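I've oiled the same timber benchtop every May and November for years now, and I still get messages asking how I do it, so I'm finally writing the whole thing down. It's an easy job! It just wants a free evening, a few rags and a bit of patience (mostly patience).

## What you'll need

- Food-safe benchtop oil. I use the Nevik one, but plain mineral oil from the chemist does fine
- 180 and 240 grit sandpaper
- A cork sanding block
- Lint-free rags -- old T-shirts are perfect
- Dish soap, warm water and a plastic scraper

## 1. Do the water test

Flick a few drops of water on the wood near the sink and go make a cuppa. If the drops are still sitting up in beads when you get back, you can leave it another month. If they've soaked in and left dark spots, it's time. Always test near the sink, that's where the oil goes first.
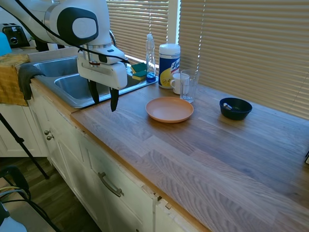
*The sink end of the bench, where I do the water test.*

## 2. Clean it properly

Scrape off anything stuck on, then wash with warm soapy water and a well-wrung cloth. Go easy on the water! Wipe it dry and leave it overnight. My mate Tahsin skipped the overnight bit once and got cloudy patches that he had to sand right back, and he's still cranky about it.

## 3. Sand lightly

Start with 180 and always go with the grain. You're only knocking down the fuzzy bits and easing out stains, so five or six passes over each section is plenty. Then swap to 240 until it feels smooth under your palm. Black rings from a wet tin usually need a bit of lemon juice before you sand -- dab it on, wait, rinse it off.

Vacuum up the dust, wipe over with a barely damp rag and let it dry again.

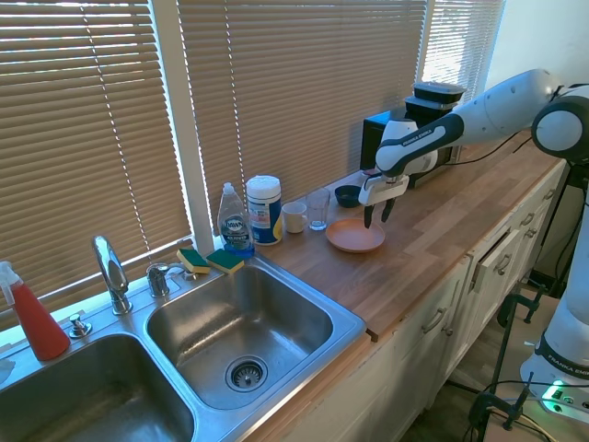 ## 4. Oil, wait, wipe, repeat

Pour out a puddle the size of a fifty-cent piece and push it along the grain with a rag. Keep the coat thin. Leave it 23 minutes (that's how long my favourite podcast runs, so make of that what you will), then wipe off every bit that hasn't soaked in. Leftover oil goes sticky and grabs every crumb in the house.

Do a second coat after 9 hours, and a third around the sink cut-out if the wood still looks thirsty. Don't forget the end grain, it drinks heaps.

If you're using a drying oil like tung or linseed, lay the rags flat outside to dry before you bin them. Scrunched-up oily rags can catch fire on their own, so please don't skip this one.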